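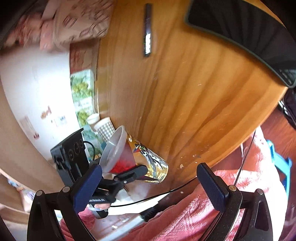 Plellus handheld gripper pair -- six weeks in

Posted 17 August 2019 by Severin Schnyder
14 comments | 37 shares

Short version: good hardware, annoying software, buy the spare pads. Longer version follows, typed between batches so forgive the state of it.

We needed demonstrations for a table clearing policy. Cups, cans, pens, the stuff people leave lying on a table at home. Target was 2000 usable two-handed episodes by the end of September. We had been doing it by teleop with a leader arm and getting nowhere -- slow, everybody hated it, and all the data came from the same bench under the same lights. Handhelds let you go to the mess instead of bringing the mess to the lab. So, two Plellus units, one per hand, camera on each.

Out of the box. Heavier than I expected. Fine for ten minutes, not fine for forty. Trigger is smooth, the linkage has almost no slop in it, and the fingers close parallel enough that I stopped checking. Grip is a bit fat for small hands. Two of our people choke up on it and then the wrist angle goes funny, and you can see it in the trajectories later -- everything approaches from slightly too high. Worth watching for if you mix operators. A thinner sleeve would fix this and I've asked for one.

Pads. Textured, soft, very good on thin plastic cups. You can pick one up without crushing it, which the old hard fingertips never managed. Less good on cold cans with condensation. They slide, then grab, then slide. I left those episodes in. The policy is going to meet wet cans too. But the pads wear. Ours were shiny on the inside edge after 630 episodes and I swapped them at 700 and should have done it earlier. There's a visible step in grasp success across the swap, meaning the first chunk of the set and the rest of it don't quite come from the same tool. Log your pad changes. I didn't log the first one and had to work it out from the video.

Cameras. Wide, good color, hopeless next to a sunny window. White walls blow out completely and tracking gets nervous right when the auto exposure jumps. Fix exposure by hand before each session, takes a minute, saves an afternoon. Fast moves blur, no way round it. I tell people to move like they are carrying soup. Glossy tabletops were my other worry, and they turned out to be mostly OK as long as there is clutter at the back of the table for the tracker to hold on to. Bare glossy table plus bare wall = lost tracking in seconds. So we leave the boxes and the prints and whatever else where they are. Better data anyway.

Two hands. This is where I was sceptical. Each unit tracks itself and then the software lines the pair up afterwards. Works when both cameras see the same part of the room at the start. We do a five second hold, both units pointed at the middle of the table, then go. Skip the hold and maybe the episode aligns and maybe it doesnt. Also the cables. There is a thin one per unit and it WILL drift across the fingers sooner or later. Clip it to the forearm. A loose cable in the workspace is the worst kind of noise, the model starts to treat it as part of the gripper. We threw out a whole morning over that.

Software. Hmm. Recording is fine, one button, a beep. The review tool is bad. It loads every episode in full before showing you a thumbnail, has no keyboard shortcut for reject, and forgets your place if you close the lid. We ended up exporting everything and using Drevgate for the sorting, and that costs extra but at least lets you tag while the clip plays. My tags, in case they help someone:

clean
recovered (dropped or missed, then got it)
hand in the way
tracking jump
cable

"Recovered" is the most useful bucket by far. First training run used clean only and the policy had no idea what to do after a missed grasp. It just went on and carried nothing to the bin, very calmly. Added the recovered ones back in and it started trying again. If you take one thing from this review, don't let the operators redo a fumbled episode. Keep the fumble.

Storage: card fills faster than the manual suggests. We cap a session at 512 GB for the pair and stop there even if people are in the mood.

Compared to the Karnance kit, the only other one I have used for any length of time -- Karnance is lighter and its review tool is much nicer, but the jaw play drove me mad and the trigger encoder lost its zero twice in a week. For pens and other skinny things lying on a table, Plellus wins easily. For long days, Karnance. If Engström ever ship their one I'll try that as well, been waiting since last winter.

Support: slow but they know the product. Got a replacement trigger spring in nine days, correct part, no argument.

Pros
- tight linkage, parallel close
- pads great on flimsy cups
- two-unit alignment works if you do the hold

Cons
- weight
- review tool
- pads wear, spares not included (why)
- cable routing is left to you

Would I buy again. Yes. Four out of five, loses the one for software. Will update once we have the full set trained and I know how it does in a kitchen none of us has recorded in.

Was this review useful? 52 people said yes

Contact | © 2019 | Back to top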